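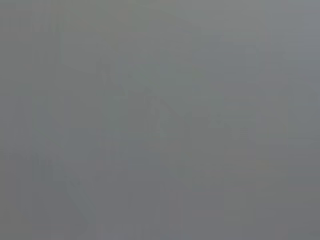
Stira: building an arm in a shared workshop
Notes for the talk at Tedby, 13th March

Opening (keep it short)

Say what Stira is. A small arm, built on evenings at the Prirnov workshop, meant to sort screws and washers into trays. It isn't fast. Ask who has built one before and skip the joints section if most hands go up.

Parts

The base is a Warrier turntable bought used. Everything between the base and the wrist was printed or cut in the shop. There are 39 printed parts, and I would use fewer now. The elbow took four versions. Pass the cracked one around.

Wiring

The first cable run went outside the arm and caught on the bench vise. It now goes through the middle of each joint. Leave more slack at the wrist than you think you need. Mention the strain relief, people always ask.

Camera

Small camera at the wrist, fixed focus. I locked the exposure early on, and I'd do that again. Explain the check at startup: if the picture doesn't have enough contrast, the arm stays parked and the program asks for a person. That check is 30 lines of code and I wrote it last. Write it first.

Training pictures

I took 2,000 of them in July, all on the same bench in the same light. Then we moved the bench to the other wall and the sorting got a lot worse. Pause here for questions.

Results

On the last long run it put 94 percent of the pieces in the right tray. Most of the misses were thin washers lying on top of each other. The gripper takes both and the program counts one. I have no fix for this yet.

If there is time

Belt or gears at the shoulder. I went with belt, it's quieter and the workshop has neighbors.

Close

Parts list is on paper by the door. The arm stays powered off until the room clears, then anyone can come up and try it.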